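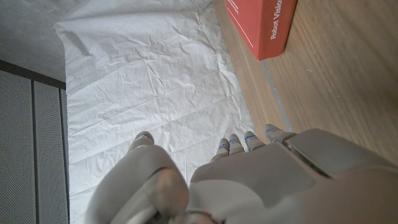

*Wrist camera view, right-hand unit, over creased paper. Joint indicators lit blue.*

# Kuo wrist-view recording kit

The Kuo kit adds a close-range camera and a recorder to a five-digit robotic hand. It produces time-aligned episodes for training manipulation policies: wrist video, joint positions, motor current and the operator's commands, all stamped from one clock. It is sold by Himport as a complete set for one hand or as a paired set for two.

The kit does not include the hand, the arm or the training software.

## What is in the set

- Camera module with fixed-focus wide lens and locking cable
- Clamp bracket, left or right
- Recorder unit with removable drive
- Three-button foot switch (start, stop, discard)
- Calibration card, matt
- Power supply and mains lead

Paired sets have two camera modules and both brackets but a single recorder. The recorder has four camera inputs, so an external view can be added without a second unit.

## Camera position

The bracket places the lens above and slightly behind the back of the hand. In this position the thumb sits large and close on one side of the picture and the four fingers reach away from the camera. The thumb will be slightly soft at this distance. Focus is set for the fingertips and the surface beyond them and should not be changed to sharpen the thumb, as recordings made at different focus settings do not mix well in one training set.

Part of the hand is always outside the view. We tested a higher bracket that showed more of it and dropped the idea: the camera struck shelf edges, and small objects between the fingers were harder to make out.

Shell seams and joint indicators may be left uncovered. Where the hand's firmware allows the indicators to be dimmed, choose one level and keep it for the whole collection.

## Recording

One press of the left pedal opens an episode. The centre pedal closes and saves it. The right pedal discards the current episode, or, if none is open, marks the last saved one as rejected. Rejected episodes stay on the drive and are skipped on export.

Each episode carries a task name, an operator code and a free text note of up to 200 characters. Task names are chosen from a list loaded on the recorder. They cannot be typed in during a session, which avoids ending up with "flatten sheet", "flatten_sheet" and "sheet flat" as three tasks.

The recorder checks each episode as it is saved. It flags dropped frames, a gap between camera and joint streams, and any stretch where the hand was commanded to move and did not. Flagged episodes are saved with a warning and the operator decides what to do with them.

## Soft and creased materials

Paper, cloth and film are slow to collect well. The starting state is different every time and is hard to describe in a label, so the video has to carry it. Points from our own sessions:

- Light from one side. Creases in white paper almost vanish under flat overhead light.
- Lock exposure before the first episode. A large white sheet will otherwise pull the picture dark when the hand moves over it, and bright again when the hand leaves.
- Begin the episode with the hand above the material and the fingers clear of it. Hold for one second.
- Record the release as well as the grasp. Stop only after the fingers have left the surface.
- Keep torn and badly worn sheets apart, under their own task name.
- Vary the surroundings on purpose. Floors, table edges and nearby boxes should change between sessions and stay put within one.

Amparo Flores, who runs our collection room, rebuilt the paper tasks in January after the first set proved too uniform. The earlier set had 570 saved episodes, nearly all on the same bare board with the sheet squared to it. The rebuilt set has 2,447, of which 1,594 passed review. The review sheet she uses is supplied on the drive as a plain text file.

## Export

Episodes are exported as one folder each, with video in a standard container and the other streams as columnar tables. A manifest lists every episode, its length, its flags and its review result. The Skustska converter, included on the drive, writes the same data in a sharded layout for training from network storage. Conversion does not change the original folders.

Operator codes can be stripped on export. Text notes are left out unless requested.

## Calibration

Run the calibration card at first fitting, after any knock to the bracket, and after the camera module has been removed for any reason. Lay the card flat, bring the hand over it and hold the left pedal for three seconds. The recorder takes its readings over five hand positions and reports pass or fail. The result is stored with every episode that follows until the next calibration.

A failed calibration does not block recording - it adds a flag to each episode.

## Fitting notes

The clamp fits round and slightly oval wrists. Tighten the two screws evenly and leave the joint between hand and wrist free through its full travel. Route the cable along the outside of the forearm with a loose loop at the elbow. If the cable rubs on the shell, the recorder will usually show brief dropouts well before the jacket is visibly worn.

Owners of the older Tellent bracket can keep it. The camera module fits with the adapter plate, ordered separately, but the lens then sits lower and recordings should be exported under a different rig name.

## Ordering

State left, right or paired, and the make of hand. Brackets for unlisted wrists are cut to a drawing supplied by the customer. Spare drives, foot switches and calibration cards are stocked; camera modules are tested with a recorder before dispatch and take longer.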